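11 February 2026

Flollcombe. Overcast, wind from the west. Boiler pressure dropped again overnight and was topped up before breakfast. Rang Kumarasinghe about the valve and left a message.

The main job was the small-items box for the Mumham house. Everything from the bathroom cupboard and the desk drawer had been put off since January, and the big cartons left no room for it. I worked on the spare bed, which is the right height and saves bending. The quilt stayed on. It is the padded one with the leaf pattern and the gingham, and small things don't roll far on it, though a white packet can vanish if it lands on a white patch.

Method as for the kitchen. Box on the bed, contents in a heap in front, heavy or upright items first, flat items down the sides, soft packets last to fill gaps. On the first attempt I had the box tilted with the opening to the side, on the theory that flat packages slide in more neatly that way. They do, but anything with a round section comes back out. The green and white marker is best left until the end in any case, as it is wanted for the label.
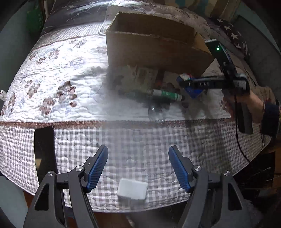

Packing notes

Box stood upright for the second attempt. The flaps are a nuisance on a box this small. Without them the top edge is bare corrugated and will need tape run along it before it goes in the car, or it will catch on the coats.

Bottles: upright, against the wall of the box. Caps checked and given an extra quarter turn. Any bottle found lying down at the end is to be taken out and stood up again. I lost a good pair of gloves to shampoo on the Jornley move and don't intend to repeat it.

Packets and sachets: no order needed, provided they go in last. The temptation is to push them into the corners early, and then the flat cartons won't sit against the sides.

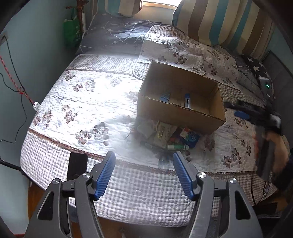 Weight is the other matter. The kitchen scales read 700 g for the last box of this kind and 735 g once it was taped and had a sheet of newspaper on top, so the tape and paper come to 35 g. Of no consequence for a car journey, but Zoltán Pálfi is posting one box on for us and the postage goes up in steps, so I would like his to be under the line before he takes it to the counter. I have written the figure in the back of the notebook with the others.

Zoltán rang at 4 to ask whether the spare bed itself is going. It is not. The mattress is, the frame stays for the tenants, and the quilt travels as padding round the mirror. He thinks the mirror should go flat. I think it should go on edge, between the mattress and the side of the van, and said so. Left unsettled.

Still to do on the small items: tape, label, list of contents. The list goes inside the lid on the larger cartons, but an open-topped box has no lid, so it will have to be pinned to the side. Need drawing pins – the tin is already packed, probably in the second desk carton.

Kumarasinghe rang back after supper. Can't come before next week. Says to keep topping up and to note the pressure each time. Began a column for it.

Bed at half past ten. Wind still up.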